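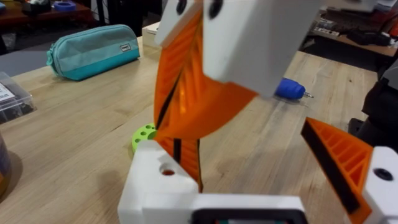
Taking a group to a robot demonstration: what should I ask them to show us?

4 min read

Grethe Snorradóttir

Hello all, and sorry in advance for the length, I do tend to go on. I run a Saturday-type club for kids between 9 and 13 (we meet at the library in Doncombe, if anyone knows it) and we've been invited to an open day at Wustora, the small automation workshop out on the Onwood road. They have an arm with one of those orange printed fingers grippers, the kind with the ribs inside, and they say they'll run it on an ordinary wooden table with everyday things like a pencil case and a screwdriver.

My trouble is that I have never organized a visit like this. The nice person on the phone asked me what we'd like to see and I went completely blank and said "oh, whatever you usually do!" Now I have a second chance, as they want a short list from me by the end of the week. We'll have an hour and there will be 6 adults along with the children. I'd love for the kids to come away knowing something and not only having watched an arm go back and forth. What did your groups enjoy? Is it rude to ask if the children can choose the objects? And do I need to worry about noise, or about little hands near the moving parts?

Thank you so much, any thoughts at all are welcome, even if it's only "bring snacks."

Halfdan Arnardóttir

Hi Grethe, what a lovely thing to be planning! I took my daughter's class to something similar in June and I'd happily do it all over again, so let me tell you what I remember.

It isn't rude at all to ask about the objects, and I'd put it right at the top of your list. Our hosts let each pair of kids pick one thing from home, and that was the part they were still talking about on the bus. A sponge, a tape measure, a plastic dinosaur, a hairbrush. Do ask the workshop for limits first (ours said nothing breakable, nothing with liquid in it, and nothing wider than the fingers could open). Have the children guess beforehand whether each thing can be picked up, and write the guesses on a big sheet of paper. They get very invested!

The second thing I'd ask for is a spare finger they can hold. Those ribbed ones are such fun, because if you push on the side of one with your thumb it curls around your thumb when you'd expect it to lean away. You can explain that for ten minutes with a whiteboard and get blank faces, and then you hand one over and they all understand it. If Wustora has an old stiff one too, let the kids try both.

Third, ask if they'll show the view from the camera at the wrist on a screen, if there's a camera there. My daughter was surprised by how much of the view is gripper and how blurry it gets when things are moving. It started a really good conversation about how you'd find a screwdriver on a table if that was all you could see.

About safety, just ask them. Every place has its own rules about where visitors stand, and they will be glad you brought it up. Ours had tape on the floor and somebody whose whole job was the stop button. As for noise, the arm was quieter than the children. An hour is plenty, but I'd split them into two groups if the room is small, and let one group draw while the other watches.

Oh, and do bring snacks. We ate ours outside on the wall.

steinarsdottir_fan

we went to one of these and it was ok. parking is bad so car share. ask if they have a toilet

Grethe Snorradóttir

Halfdan, this is wonderful, thank you! I've sent them the list with the children's objects first and the spare finger second. They wrote back within the hour to say they have a whole box of old fingers we can squash. And thank you for the parking tip too, I've put two families on car sharing and I'll ask about the toilet tomorrow.

Contact us | Copyright November 2018 Doncombe Community Help | Back to top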